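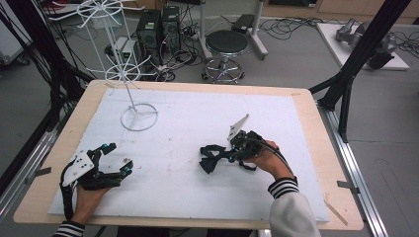

A light wooden table with a white sheet on it.

Stoster is a chess variant for two players, in which each side has four neutral blocking pieces, called stones, in addition to the usual chess set. It was first published in 2000 by the small games publisher Drutix as a rule booklet with a bag of eight stones. The board, the pieces and their starting position are the same as in orthodox chess. The variant is played mostly by correspondence and in club evenings, and it has a modest opening theory of its own.

Rules

All rules of orthodox chess apply unless they are changed below. White moves first. At the start of the game the stones lie beside the board, four for each player.

On each turn a player either makes a normal chess move or places one stone from the reserve on any empty square of his or her own half of the board. For White this means the first to the fourth rank, and for Black the fifth to the eighth. A stone does not move and does not give check. It cannot be captured. It blocks rooks, bishops and queens of both colors, and a pawn cannot advance onto it or over it. Knights may jump over stones as they jump over pieces.

A stone may not be placed while the player's own king is in check. This means that a check along a file or a diagonal must be answered by moving the king, by capturing the checking piece or by putting a piece between, exactly as in the orthodox game.

A player may lift a stone again when the king of the same side stands on a neighboring square. Lifting takes a full turn and returns the stone to the reserve. It does not matter which player placed the stone, so a king that has walked into the enemy half can remove the opponent's defenses one after another. The lifted stone goes to the player who lifted it. Lifting is also forbidden while in check.

Castling is not allowed if a stone stands between the king and the rook. A stone on a neighboring file has no influence on castling.

Stalemate and draws

A player who still has a stone in reserve and an empty square to put it on is not stalemated, even if no piece can move. For this reason stalemate is less common than in orthodox chess, and several endings that are normally drawn are won for the stronger side. In the ending of king and rook pawn against king, for example, the defender with stones in reserve may have to spend them all before the stalemate counts. On the other hand, a stone placed in front of the pawn can stop it completely until a king comes near enough to lift it.

The first booklet had no rule against blocked positions. The second printing declares a draw if 20 consecutive moves by each side pass without a capture, a pawn move, or the placing or lifting of a stone. Repetition of position is treated as in chess, but the number of stones in each reserve is considered part of the position.

Opening play

Because placing a stone costs a tempo, early stones are usually regarded as a concession. The main exception is the Flisa Defense, in which Black meets 1 e4 with a stone on e5. White cannot advance the e-pawn any further, and the center becomes half closed at once. White normally continues with 2 d4, and after 2...d6 the play resembles a Philidor or a Pirc, with the difference that Black has no pawn tension to resolve on e5. The black king's bishop is often developed on g7, but its long diagonal is shut by Black's own stone. This is the main drawback of the line. Black therefore sometimes prefers ...e6 and ...Be7, which is slow but solid.

The Haworth System is a setup for White with pawns on d4 and c4, a knight on f3 and a stone on g4. The stone takes away the square g4 from the black bishop, so the pin on the knight is not possible from there, and it costs White nothing in the center. Critics of the system say that the g-pawn can later advance only to g3, and that the white kingside is too rigid if the center opens.

The sharp gambits of orthodox chess have mostly a lower reputation in Stoster. An attack on f7 with queen and bishop can often be stopped by a stone on the diagonal, for instance on e6, provided that the defender has not yet been checked. Attacks based on knights are harder to stop, and knights are in general valued slightly higher than bishops as long as both reserves are full.

Notation

Moves are written in standard algebraic notation. The placing of a stone is shown by the letter S and the square, so that the Flisa Defense is written 1 e4 Se5. Lifting is shown by a minus sign before the square, as in S-e5. In languages where S already stands for the knight, the letter O is used in its place.

Equipment

The stones of the first Drutix set were flat gray discs. Later sets contain small cubes, which are easier to lift. Players without a set commonly use checkers or coins. In diagrams a stone is printed as a filled square with a thin border.

Variations

In Short Stoster each player has two stones and lifting is not permitted. In Open Stoster stones may be placed on any empty square of the board except those next to the enemy king.

See also
Chess variant
Fairy chess piece
Correspondence chess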